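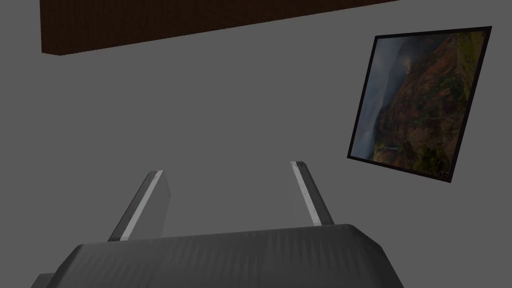 Figure 7.1. Brown wooden panel, grey wall (computer rendering)

Chapter 7
Import quotas and who receives the rent

In the previous chapter we studied the tariff, and we saw that the difference between the world price and the domestic price goes to the government as revenue. With a quota the same difference exists, but its owner is less clear. The present chapter is concerned mainly with this question of ownership. The effects on consumers and on domestic producers will be treated more shortly, as the student knows them already from section 6.3.

Let us take the market for Clernier, a hard cheese which the small country of Drurwood imports and also makes at home. The world price is $1,422 per tonne, and Drurwood is too small to change it. The government permits 600 tonnes to enter each year, free of duty, and nothing above this quantity. Under the restriction the domestic price settles at $1,540.

Each tonne which enters under licence is therefore worth $118 more inside the border than outside it. If we multiply by 600 tonnes, we obtain a quota rent of $70,800 per year. Please note that we have assumed no transport cost and no waste; both assumptions are dropped in section 7.5.

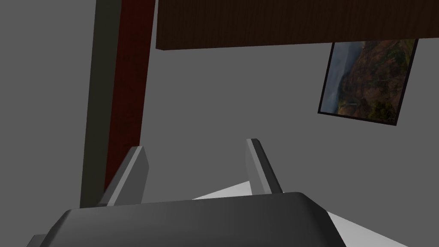
Department of Economics, Unit of Trade and Agricultural Policy

The rent may go to three kinds of holder. When licences are given without charge to domestic importers, according to their past share in the trade, the rent stays in the country but it becomes private income. In our market the importer Wainwright holds most of the licences, and so it collects most of the $70,800. When licences are sold by auction, and the bidding is competitive, the price of a licence should approach $118 per tonne and the treasury receives nearly what an equivalent tariff would bring.

The third case is the one students most often forget. If the licences are administered by the exporting country — here Skemetti, which supplies all the imported cheese — then its own firms can sell at the domestic price of Drurwood and keep the difference. The rent leaves the country. For Drurwood, the loss in welfare is larger than under a tariff with the same volume of imports, by exactly the amount of the rent.

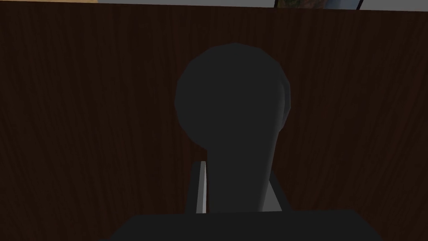
Freya Catterall objects that the auction case is described too kindly. In her view, a market with one large importer will hardly give competitive bids, and the licence may sell at half its value or less — "so the treasury gets an auction, and Wainwright still gets the rent."

We agree with the objection in part, and section 7.4 returns to it with a model of two bidders. Before that, the student should draw the diagram for the market of Clernier and mark the rent on it.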